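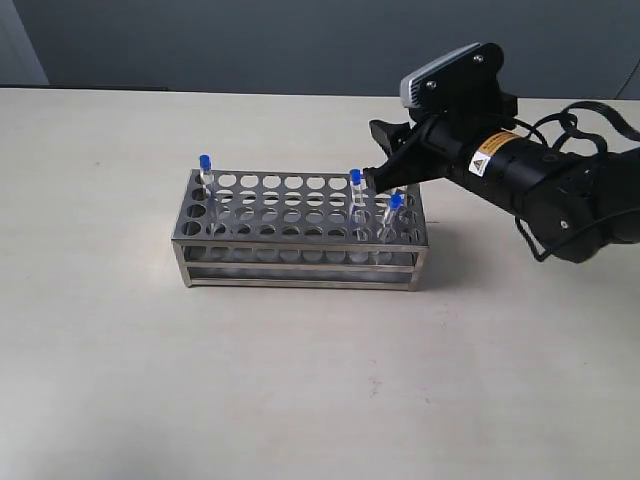

I've written up plenty of lab robot studies for this page, and most of them come down to a robot doing one thing well on a good day. The new one from the Golholm lab is a bit different, and I've been chewing on it all week.

The job sounds dull. A robot arm goes to a rack of capped tubes, takes one by the cap, lifts it out and sets it back in another hole. People who run samples do this all day without thinking. Robots tend to get it wrong in small, annoying ways, mostly when a tube leans in its hole and the cap isn't quite where the software expects it to be.

What the Golholm team did was change the practice data. They'd been training on some 4,000 recorded moves, nearly all with the tubes standing straight. For the new method, which they call Brimix, they threw most of that out and kept a much smaller set, then mixed in moves where a person steering the arm had messed up the grip and fixed it. Bad grabs, second tries, the lot!

Then they ran 100 trials each way. The old training missed 42 times. Brimix missed 2. I read that line twice and then wrote to the lab to make sure it wasn't a typo (it wasn't).

A few things to keep in mind before anybody gets too excited. It was one arm, one kind of rack and one kind of cap. The trials were done in February in a single room, and the paper says plainly that the lighting never changed. It's also slow — I watched a full run and had time to finish a bagel.

A second group, at Ovlow, is going to repeat the test with its own arm and glass tubes, which I'd guess will be a lot harder to see and a lot less fun to drop. The Golholm paper went up on 10th March, and the recordings are supposed to follow once they've been cleaned up. I'll post the link when I have it.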